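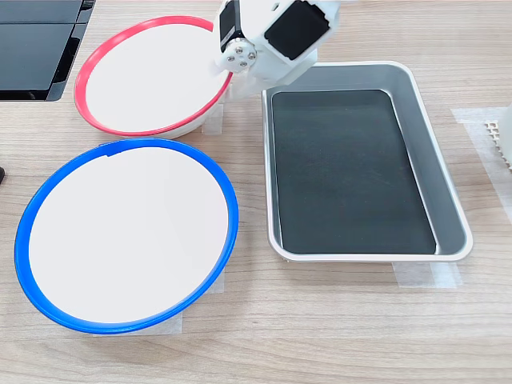
Questions we keep getting on the red and blue rim sets, the trays, and the tape. Updated 25 May 2020. If yours isn't here, email Angharad Edwards at the Rovside office and give her a day or so.

## Ordering and pickup

**What's in a basic set?**
One red rim dish, one blue rim dish, one metal tray. White inside on both dishes. Cutlery is separate, cups too.

**Can I get two reds instead?**
Yes if we have them. Put it in the notes box when you order. Blue usually runs out first, so asking for two blues in a busy week is a gamble.

**How many can I book?**
Up to 107 sets per event. Over that, call. We've borrowed from Doležal before and can probably do it agian, but they want notice.

**Do you deliver?**
Rovside and Prurkimow only. Everywhere else is pickup, side door, ring twice.

**Can I change the date?**
Once, free. After that it's a new booking. April bookings we moved for people don't count as your one change.

## Setting the table

**Which side does the tray go?**
Right of the dishes, long side running away from you. Left handed guests - swap it, no one minds.

**What about the tape?**
Small strips of masking tape on the tabletop. Marks the spot for each piece so every place looks alike. Set one place the way you like it, tape it, copy the spacing down the table. Use the low-tack kind. The pale stuff doesn't shout on light wood.

**Will tape hurt my table?**
Ours has been fine on the light wood. Waxed or freshly oiled tables, try a bit underneath first. Don't leave it on overnight, pull it slow and flat.

**Do I tape all four corners?**
No. One or two strips per piece is plenty. A corner made from two strips works well if kids are helping.

**Side by side or stacked?**
Either. Side by side takes more table. If you're short on space stack them, red on top, blue edge showing.

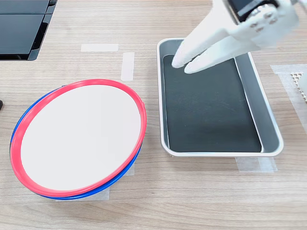 *Stacked: red rim over blue, tray to the right.*

**Does it have to be red on top?**
Nope. Just pick one and stick with it for the whole table.

**What can go in the tray?**
Bread, rolls, wrapped things, napkins. Sauces and soups go in a dish please. The dark panel in the bottom - leave it where it is, don't pry it up.

## Cleaning and returns

**Do I wash them?**
Scrape and rinse, that's all. We do the real wash here.

**Can they go in my dishwasher?**
Dishes yes, top rack. Trays no, hand wash only. They come out dull and we can't fix that.

**How do I pack them?**
Dishes nested with a paper towel between, rims up. Trays in their own box. Please dont put dishes inside trays for the drive, the rims get knocked.

**There's tape stuck on the bottom of one.**
Peel it if it comes easy. If it doesn't, leave it, we have stuff for that.

**I broke one / lost one.**
Tell us. One piece per booking is covered, after that we charge for replacement. Trays with a small dent are fine, no charge.

**One of mine came with a mark on the rim.**
Snap a photo before you use it and send it over with your booking number. Old marks are on us.

## Other

**Can I buy a set?**
Not from us. Valano has sold similar ones, worth asking there.

**Do you rent the tables?**
Not yet. Waiting on storage.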